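Lenow Facilities Service Desk
Ticket 577
Subject: Chairs do not park fully under tables, Mwakyusa Building, level 2 open room
Category: Furniture / Seating
Priority: Normal
Opened: 2022-10-09
Requester: Zawadi Kirui, Workplace Operations
Assigned to: Kipchumba Kashindye, Furniture and Fittings
Status: Closed

Initial report (Z. Kirui)

The end-of-session procedure for the open room requires every swivel chair to be returned to its table and pushed in until the backrest meets the tabletop. Several users have reported that the chairs stop before this point. The armrests meet the table edge and the chair either stays out in the walkway or turns to one side when it is released. Two photographs of the room are attached.

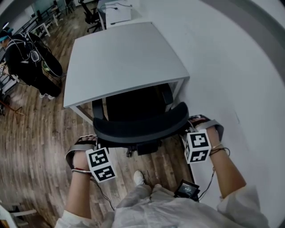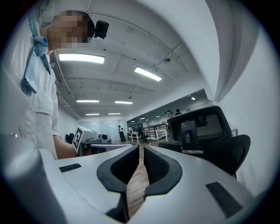 Attachments 1 and 2: white table and black office chair, level 2 open room. The chair in attachment 2 is of the type with a headrest.

The fault has been reported on the tables nearest the wall and on those along the walkway. Users have not reported the fault with the fixed chairs. No injury has been recorded. One user caught a sleeve between an armrest and a table edge in September, and the matter was noted at that time without further action.

Please advise whether the chairs should be adjusted, whether the tables should be raised, or whether the parking instruction should be changed.

Update (K. Kashindye)

Ticket accepted. The room inventory lists the swivel chairs as Drurix task chairs, supplied by Vukitham, in two versions: standard back, and high back with headrest. Both versions share the same seat, base and arm assembly. According to the inventory, the arms are adjustable for height by means of a button on the outer side of the upright.

Before a visit is arranged, the requester is asked to carry out the following checks on one affected chair and to record the result of each.

Check A. With no one seated, press the button on each arm upright and lower the armrest to its lowest position. Release the button and confirm that the arm locks.

Check B. Sit on the chair, lift the seat height lever and allow the seat to go down to its lowest position. Stand up and push the chair toward the table.

Check C. Look beneath the tabletop for a crossbar, cable tray or bracket that the arms or backrest could meet.

Check D. Turn the chair so that it faces the table squarely and repeat the push. Note whether any caster meets a table leg.

Please do not loosen any screws on the chair or table during these checks.

Update (Z. Kirui)

Checks completed on one standard chair and one headrest chair. Results are as follows.

Check A. On the standard chair, both armrests went down and locked. On the headrest chair, the right armrest went down and the left did not. The button on the left arm could be pressed but the arm did not move.

Check B. With the seat at its lowest position and the arms down, the standard chair passed under the tabletop. The headrest chair stopped at the left arm.

Check C. There is a cable tray beneath one of the tables. It sits well back from the edge and neither chair reached it. Nothing else was found.

Check D. When the chair was pushed in at an angle, one caster met the table leg at the front corner. When the chair was squared up first, this did not occur.

It should be added that most users leave the seat at the height they worked at. The procedure posted in the room does not mention seat height or arm height. It says only that chairs must be pushed in.

Update (K. Kashindye)

Thank you. The results point to two separate matters, which will be handled under the same ticket.

The first is the setting of the chairs. A Drurix chair will park under the tables in this room only when both the seat and the arms are low. This is a question of instruction and does not require a repair.

The second is the left arm on the headrest chair. An arm that does not move when the button is pressed usually has a jammed locking pin or dirt in the sleeve of the upright. The chair should be tagged and kept in the room. It may be used for sitting, but users should not press down on the left arm in an attempt to free it.

The option of raising the tables has been reviewed and is not recommended. The tables are a fixed-height model, 60 inches in length, and leg extensions for them are no longer stocked by Vukitham. Raising only some of the tables would also leave uneven joins where two are placed end to end.

A visit has been requested to examine the arm and to check the remaining chairs of both versions.

Update (Z. Kirui)

Chair tagged. A user has asked whether the arms may simply be removed from all chairs. Please confirm. Some users prefer to work without them, while others have stated clearly that they wish to keep them.

Update (K. Kashindye)

Removal of the arms is not approved. The arm brackets are held by the same bolts that hold the seat plate, and the chairs should not be used with those bolts taken out and refitted with spacers that were not supplied for them. Individual users who need a chair without arms may submit a separate seating request.

Site visit report (K. Kashindye)

Attended the level 2 open room with the requester. Work carried out:

The left arm of the tagged headrest chair was taken off at the bracket and opened. A strip of packing film had been left inside the sleeve and had wrapped itself around the locking pin. The film was removed, the pin was cleaned, and the arm was refitted with its original bolts. The arm now moves through all positions and locks in each. Tag removed.

All other swivel chairs were tested for arm movement and seat movement. One standard chair had a stiff height lever, which was freed with a small amount of dry lubricant. One caster was replaced due to a split tread. No other faults found.

Each chair was then set low and parked at a table. All passed under the tabletop. On the headrest version the backrest rises well above the tabletop when the chair is parked, and this should be treated as normal. The headrest should not be pushed down or tilted to make the chair appear lower.

The table beside the wall was moved outward by the width of one hand. In its earlier position, the leg at the wall end left too little room to bring a chair in squarely, and users were approaching from the side. The new position keeps the required walkway clear.

Scuff marks were found on the front edge of several tabletops where the arms had been striking them. These are surface marks only and came off with a damp cloth and mild soap. Abrasive pads should not be used on the white finish.

Revised parking instruction

The following text has been agreed with the requester and replaces the earlier notice.

Before leaving the table, clear personal items and loose cables from the seat and from the floor around the base.
While still seated, lift the height lever and let the seat go down.
Stand up and lower both armrests.
Turn the chair to face the table squarely.
Push the chair in by the backrest, keeping fingers away from the space between the armrest and the table edge.
If the chair stops early, do not force it. Check the arms again, then report the chair to the service desk.

Users with limited reach or mobility are not required to lower the chair and may leave it beside the table. The person closing the room will park it.

Update (Z. Kirui)

The revised notice has been posted at the entrance and at the far end of the room. The evening check showed the chairs parked correctly, with one exception. That chair had been left with its arms raised and was corrected on the spot.

One further question for the record: visitors often bring a bag and set it on the floor beside the chair. Is there any objection to this?

Update (K. Kashindye)

No objection while the person is seated at the table, provided that the bag is not in the walkway. Bags should not be stored under the tables overnight, as they prevent the chair base from rolling in.

Parts and labor

Caster, Drurix, black: one fitted from stock
Lubricant: van stock
Replacement arm: not required
Charge to site: none, covered by the Vukitham service agreement, which has a limit of 200 dollars in parts per visit

Closure

Closed by K. Kashindye with the agreement of the requester. If the left arm on the repaired headrest chair jams again, please reopen this ticket and do not create a new one, so that the repair history stays with the chair. Packing film may be present in other Drurix chairs from the same delivery, and the level 2 findings have been copied to the Vukitham account file.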